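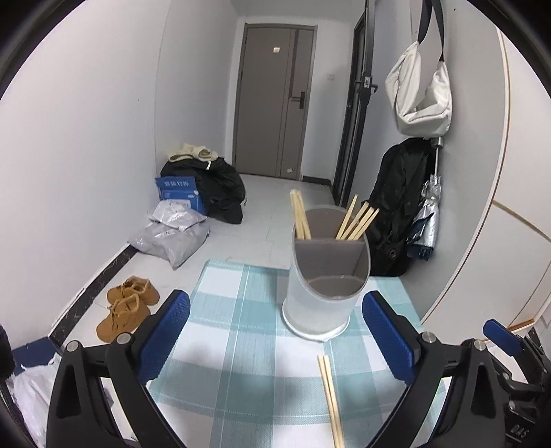
People have been eating with chopsticks for thousands of years, which is a long time to go without a fork and not miss it. The very first ones were probably cooking tools, used for fishing hot things out of deep pots without losing any fingers. Plenty of homes keep theirs standing up in a pot with a divider, the way the wooden ones are here, with a pair left out in front for whoever is hungriest. Lots are made of wood, but you can also find bamboo, metal and plastic.

Are they all the same?

No, and people have opinions about this. Chinese chopsticks tend to be long, handy for reaching a dish in the middle of a big table. Japanese ones are usually shorter, with pointed tips that are good at picking bones out of fish. Korean ones are often metal and rather slippery – good luck with the noodles.

How do I hold them?

Rest the bottom stick in the crook of your thumb and keep it still. Hold the top one like a pencil. Only the top one moves. If both are moving, you are knitting.

Start with something easy, like a chunk of bread. Save peas for when you are 34.

Any rules?

A few. Don't spear your food, don't point at your sister, and never stand chopsticks upright in a bowl of rice. In Japan and China that looks like something done at funerals, and it puts people off their pudding.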